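Kestoncombe Kitchen Boards > Sides, Soups and Casseroles

Thread: Green bean casserole from frozen beans, watery every single time

plateandahalf
Hi all! I've been reading this board for ages and finally made an account so I could complain about beans. Every December my husband's family does a big potluck and I get assigned the green bean casserole. I use frozen cut beans, a homemade mushroom sauce (butter, flour, half and half, a little chicken broth) and crispy onions on top. It tastes great! But an inch down there's a puddle. By the time it gets to the end of the table people are basically ladling it.

I've tried thawing the beans overnight in the fridge. I've tried putting them in frozen and baking longer. I've tried less broth. Last time I bought the Vurier frozen beans because they were on sale and they may have been the worst of the bunch, although I also got distracted and forgot to drain the mushrooms, so who knows.

What am I doing wrong? I don't want to switch to canned. I had enough canned green beans as a kid to last me.

mossyladle
Roast them first! Straight from the freezer onto a hot sheet pan, 425, little bit of oil, spread way out so they aren't touching much. You'll see a cloud of steam when you open the oven and that is your puddle leaving the building. I do it until I see brown spots and then they go in the sauce. I've made it this way for years and I will never go back.

Gravyboat_Tuesdays
I'm going to disagree with roasting. It's fine as its own dish, I eat roasted frozen beans for lunch all the time, but in a casserole they go kind of leathery to me after the second bake. I thaw, then roll them up in a clean dish towel and squeeze like I'm mad at them. You'd be amazed what comes out. Then thicker sauce. How much flour are you using?

plateandahalf
3 tablespoons flour to 2 cups liquid. Is that low?

Gravyboat_Tuesdays
It's okay for a gravy. For a casserole I'd go to 4. It should look too thick in the pan, like you could plaster a wall with it, and you'll think you ruined it. The beans will loosen it up.

mossyladle
They only go leathery if you leave them in too long, Gravy. I said brown spots, I didn't say jerky.

Gravyboat_Tuesdays
Ha, fair. My oven runs hot and I have been known to wander off.

butterfirst
Can I put in a word for the mushrooms? Everybody goes after the beans but mushrooms are just little sponges. OP, how long do you cook them before you add the flour? If they're still sitting in liquid when the flour goes in, you've made your sauce thinner before you've even started. I cook mine in a wide skillet, no salt until the end, until they squeak when I push them around. It takes forever. I put a podcast on.

plateandahalf
Oh no. I give them maybe five minutes. They're definitely still wet. I salt them right away too because I thought that was what you're supposed to do.

butterfirst
Salt early or late is a whole argument and I don't want to start it here (I know some of you are already typing). Just cook them until the pan is dry and you'll be fine either way.

crumbtopping
I'm one of the ones typing! Salt early pulls the water out faster so it cooks off faster. Late salt browns better. I can't say I've ever tasted the difference once it's under a pound of sauce and onions, so do whatever gets you out of the kitchen.

Also what size dish are you using? I had this same problem and a lot of it was that I was cramming everything into a deep round casserole that belonged to my grandmother. Beautiful dish, terrible for this. The steam had nowhere to go. I moved to a shallow 9x13 and it was like a different recipe.

plateandahalf
Deep oval one with a lid. I bake it with the lid on for the first half so it doesn't dry out, which I now realize as I'm typing it is maybe a silly thing to worry about.

mossyladle
LID OFF

crumbtopping
Lid off! And let it sit ten or fifteen minutes when it comes out. The sauce tightens up a lot as it cools down a bit.

plateandahalf
Okay, reporting back. I did a test run tonight on my own family so the in-laws don't have to suffer. I split one bag, roasted half the way mossy said and did the towel squeeze on the other half. Mushrooms cooked until the pan was dry (it took so long, butterfirst, you weren't kidding). Four tablespoons of flour. Two small shallow dishes, no lids, side by side on the same rack.

No puddle in either one!! I could cut it with a spoon and it held its shape. My kids ate it and one of them asked for more, and that child does not ask for more of anything green.
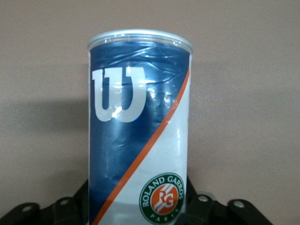
If I had to pick, I liked the roasted ones a little better for flavor and the squeezed ones a little better for texture. So you're both right and I'm sorry if that's annoying.

Gravyboat_Tuesdays
Not annoying, I'll take half a win. Did the squeezed ones stay bright green? Mine go a bit army-colored and I've never figured out why some batches do and others don't.

plateandahalf
A bit army-colored, yes. The roasted ones were too, with the brown spots. Under the onions I didn't care.

noodlesforlunch
Different opinion from someone who has made this for a very large church supper more than once: use fresh beans. Blanch, ice bath, dry them well. I know it's more work but frozen beans have already been blanched and then frozen, so you're cooking them a third and fourth time and they're tired. If I'm turning the oven on for it I want a bean with some snap.

mossyladle
I respect it, but trimming fresh beans for a crowd in December, when they cost what they cost and half of them are already floppy in the store? I'll stay with my freezer bags.

noodlesforlunch
Buy them pretrimmed. But yes, the price is bad this time of year. At the Plarkport market last winter I stood there and did the math on five pounds and put most of them back, so I'm not as pure as I sound.

crumbtopping
Now I need to ask about the onions. Are you putting them on at the start or the end?

plateandahalf
Last ten minutes. Half stirred in at the beginning though. Is that wrong too? Be gentle.

crumbtopping
Not wrong! The ones stirred in soak up liquid, so that's even helping you. I like a handful of buttered cracker crumbs with the ones on top.

butterfirst
I do sharp cheddar under the onions and I know that's controversial.

Gravyboat_Tuesdays
It is. No cheese. The mushrooms should be the loudest thing in there.

butterfirst
More for me then.

plateandahalf
One last thing, can I put it together the night before? I have to drive it 90 minutes to my sister-in-law's and there'll be a fight over the oven when I get there.

mossyladle
Yes, with everything but the top onions. Beans and sauce in the dish, let it cool, cover, fridge overnight, and carry it in a cooler. Carry the onions in a separate bag. It'll need longer in the oven going in cold, so go until it's bubbling in the middle and don't trust the edges.

crumbtopping
Seconding the separate bag. Put it in your purse if you have to. I left mine on the counter at home one year and we crushed up potato chips, and now my brother wants the potato chips every time.

plateandahalf
Purse onions it is. Thank you all so much! I'm going with roasted, shallow dish, no lid, and I'll post how it went after the potluck.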